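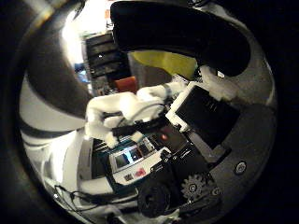
Give me the blue flowers
by Rasha Kanaan
April 9, 2019

I spent 32 dollars on a tablecloth last week and I have been defending it ever since. Blue flowers on white, big ones, with stems that curl all over the place. My brother-in-law Nabil looked at it and said, very kindly, that it was "a lot." Well, yes! I wanted a lot. I have had a plain oatmeal-colored cloth on that table for nine years and I couldn't describe a single thing about it except that it showed every drop of coffee.

Somewhere along the way we all agreed that grown-up homes should be quiet. Gray couch, white plates, gray rug, a bowl with nothing in it. I went along with it. I painted over a yellow hallway that I loved, and I gave my aunt's rose-print curtains to Elias Farah across the street, who hung them in his kitchen and has been smug about it since September.

What bothers me about the quiet look is how much work it is. A plain surface makes everything you set on it look like a mistake. Put down your keys, a charger, a half-finished mug, and suddenly the room is "messy" and you're up again moving things around. Put the same stuff on a busy print and the eye just keeps going. There's a petal, there's a leaf, there's your mug. Fine. Sit down and drink it.

And I do think blue and white is the one combination that gets along with everybody. I've tried to find something it fights with – brown, green, the awful orange pot holder – and so far I've got nothing. A leafy plant next to it looks like more of the same garden.
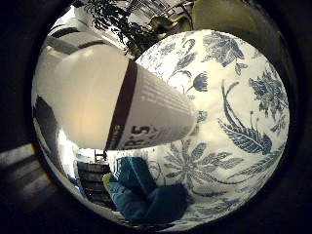
AROUND THE HOUSE

So that's cloth. Now let me complain about cups for a minute.

I like a cup with a band on it. A dark brown band on a white cup is about as simple as decoration gets, and it does so much. It gives you a top and a bottom. It makes a plain white thing look like somebody thought about it for an afternoon. Lettering I can take or leave, though if you must print on a thing, print big. Those faint little gray lines that companies put on everything now, I can't read them without my glasses and I doubt I'd learn much with them on. My friend Ayman Hijazi says the tiny type is there because the law wants it there. Maybe so. The law doesn't have to look at it over breakfast.

The usual argument against pattern is that you'll get tired of it. People say this as if it were a disease. I got tired of the oatmeal cloth too, it just took me longer to notice. I'd sooner be tired of something I was once excited about.

The other argument is that patterns don't match. I'm only half on board with matching anyway. Big flowers next to small flecks is fine as long as they share a color, and that's the only rule I follow at home (my sister says it shows). 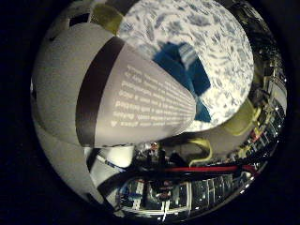 Blue-gray flecks on white, with a piece of deep blue for company.

Flecks are where I'd send the nervous people. If a flower the size of your hand is too much, start with speckles. From across the room they read as a soft gray-blue, and up close there's something to look at while you wait for the kettle. Nabil, I'm talking to you. You have a birthday coming, and I have already been back to the store.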